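May 1, 2025
Stringing bench, racquet notebook

Okay, picking this up where I left off in March, when I swore I was done fiddling with the club loaners. I was not done. The Pundon frame came back again with the same complaint (dead in the sweet spot, pings like a banjo off the top of the hoop) and I finally cut the whole bed out to have a proper look.

The grommets at the throat are chewed up worse than I remembered. Two of them had worn through to the edge of the frame, so the string was sitting right on the graphite! No wonder it kept snapping in the same spot. I swapped in a strip from the Kekidach spares, which sort of fits if you trim the feet and swear at it. Then I strung the mains at 44 pounds and the crosses at 40. That's low, I know. I want to feel what soft does for this frame before anybody tells me to crank it up again. 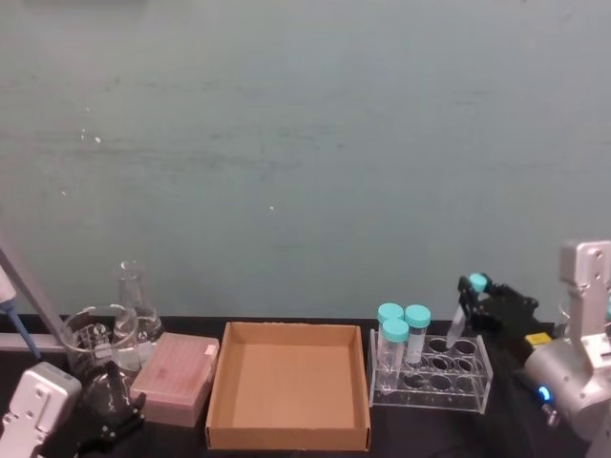
Beaker, pink tip box and the tube rack along the bench.

First hit on the wall out back: so much nicer. Plenty of pop, easy on the elbow, and the banjo noise is gone, or at least it has dropped to something I can live with. My backhand slice floats a mile long, but it did that before, so I'm not blaming the strings. I did 100 forehands and then called it quits with a sore wrist.

Static weight of the Pundon with the new strip is up a bit, all of it down by the throat. I stuck a little lead tape at twelve o'clock to even things out and promptly took half of it off again. Too sluggish at the net. Leave it as is for now.

The Clemasa is next. Different beast, bigger head, and the Amin string I put in it has gone all notchy where the crosses meet. It has 124 games on it by the tally on the handle, so fair enough, it earned its retirement. I'd like to try the same string again with the crosses dropped a touch, and prestretch it this time, which I forgot to do before.

Still to do: order grommet strips that really fit, find the good awl, and whoever has the small flying clamp, please put it back in the top drawer.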